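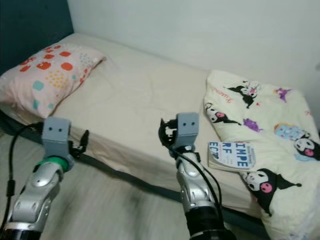
4.2 Bed placement and reported sleep

The survey was mailed in March to 3,000 tenants of single rooms in Brodlow and Quintero. Of these, 2,279 returned a form, and 2,007 forms were complete enough to use. Forms were dropped when the floor sketch was missing or when the tenant had moved in less than four weeks before answering.

Placement was coded from the floor sketch into four classes: corner (two sides of the bed against walls), long side, head only, and free. A single bed pushed into the corner of a small room, as in Figure 3, is coded as corner whatever the direction of the head. Corner placement was the most common class, with 1,199 cases. Free placement was too rare to analyze and was merged with head only.

Sleep quality was self-rated on the Fasunis scale, which runs from 0 to 20 and covers the past seven nights. Tenants in the corner class rated their sleep slightly lower than those in the head only class. The gap shrank when floor area was added to the model and was no longer significant once we also added the number of outside walls touching the bed. Noise from the adjoining room was a stronger predictor than placement in every version we ran. Window direction had no effect in Brodlow and a weak one in Quintero, where most of the buildings face a through road.

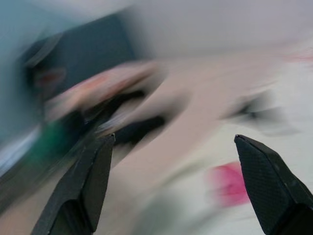
Sarahí Quezada, commenting on an earlier draft, objected that the sketches record where the bed stood on the day of the survey, while the sleep scale covers a full week, and that tenants who sleep badly may be the ones who move the bed. We agree that the direction of the effect cannot be settled with these data. A repeat mailing to the same addresses would help, and the Lodar panel already carries a question on furniture moved in the past month.

Two coders classified the sketches independently. Disagreements, mostly over beds standing a short distance from the wall, were settled by Fikri Liem. Results by building age are given in Section 4.3.

Filed under: Housing & Health, Survey Methods
Shares 14 | Comments 2

Related articles
Wall insulation and night noise in converted houses
Floor sketches as survey data: a coding guide
Window direction and room temperature in Quintero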